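OPEN DAY TALK, WISWOOD SHED
Kojo Tetteh, speaker notes, June 17, 2023

Hello, thanks for coming, toilets, fire door. Talk is 20 min max, then the demo. Keep it moving!!

Start with the April visit to Juvetti. 349 people through the door, most of them asked the same thing: is it following a recording? Tell them we'll get to that.
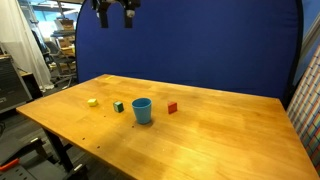
Task choice. Why we picked small stuff over the big pallet job - safer, quicker to reset, kids get it straight away. Say the colours out loud so the back row can follow: yellow and green to the left of the blue cup, red out on the right. Ask somone to pick a cube. Don't let them pick twice.

Then speed. Around 40 seconds a go on a good day. Slower with a crowd, I talk too much. Mention Welel does the planning side, Antwi did the fingers. Thank Antwi properly this time.

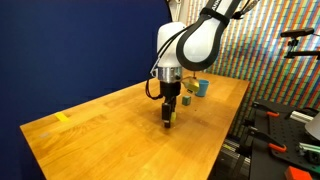

Also the 115 runs we logged before today, all on the one table. Limits of that: different table, different light, all bets off. Be upfront. If it drops one, leave it, keep talking, let it try agian.

Questions, 3 only. Jobs question will come up, use the answer from Juvetti, the short version. Then tea.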